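Handheld Gripper Kits: Budgeting and Purchasing FAQ

Vokora equipment pages > Planning > Questions before you order

Who is this page for?

Teams that want to collect manipulation data in homes and small offices and have to put a number in a budget first. It covers the handheld kits, the spending that goes with them, and lead times. For fixed arms, see the separate page.

What does one kit cost?

The Curnham kit is $2,760. That includes the gripper, one pair of finger pads, the camera mount, a charger and a hard case. Shipping and sales tax are extra. Calibration is done before the kit leaves us.

How many kits should we plan for?

One per person collecting at the same time, plus one spare for every group of four. A two-person team can get by without a spare if a few idle days won't hurt the schedule.

What wears out?

Finger pads, mostly. A spare set is $56 and we suggest two sets per kit per quarter. Textured pads lose their grip on glossy plastic well before they look worn, so go by hours of use. Pivot bolts need to be checked monthly and rarely need replacing. Cables are a cheap item that people forget to list.

Do we need to buy objects too?

Yes, but keep it small. Most of what you need is already in a house: toys, food packaging, bathroom supplies, things from a shelf. A starter list of mixed shapes and stiffness is enough for the first month. Check that the objects you pick are within the jaw opening. Plan to replace a portion of them, as small items get lost.

Do we need a lab or a dedicated table?

No. A bed, a sofa or a kitchen counter will do for pick-and-place into an open container. Home sessions save rent, but allow time for setting up and putting everything back. We plan 22 minutes per visit for this and charge it to the project as working time.
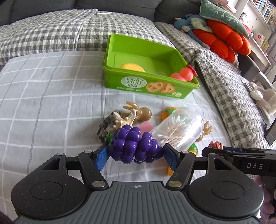 Perrine Bouvier wrote in to say that her team's first budget had the hardware right and the hours wrong. They had priced three kits to the dollar and left nothing for reviewing recordings, which ended up taking one person half of every week. She would now cut a kit before cutting the review hours.

We agree with that order of priority. For a first project, set aside one hour of review for every two hours of recording. The ratio drops once the operators have settled in.

Should we rent or buy?

Rent if the project is shorter than three months. A rental is $254 per week per kit, pads included. Beyond eleven weeks the rent passes the purchase price.

What is the lead time?

Nearly six weeks for new kits, less for pads. Orders that need to arrive before the end of June should reach us in early May. Rentals usually ship within a week.

What about storage and computers?

Any recent laptop can copy the recordings. Buy two external drives per team and keep them in different places. If you use Catacutan for labeling, its license is billed per seat and is not part of our quote.

Can we use Bralel pads on a Curnham gripper?

They fit with the adapter plate. Recalibrate afterward and note the change in your log, because sessions recorded with different pads should be kept apart.

Who do we send the quote request to?

Danilo Abella handles quotes. Include the number of operators, the start month, the shipping address, and whether you need an invoice split across two budget years. Requests received before 2 p.m. are normally answered the same working day.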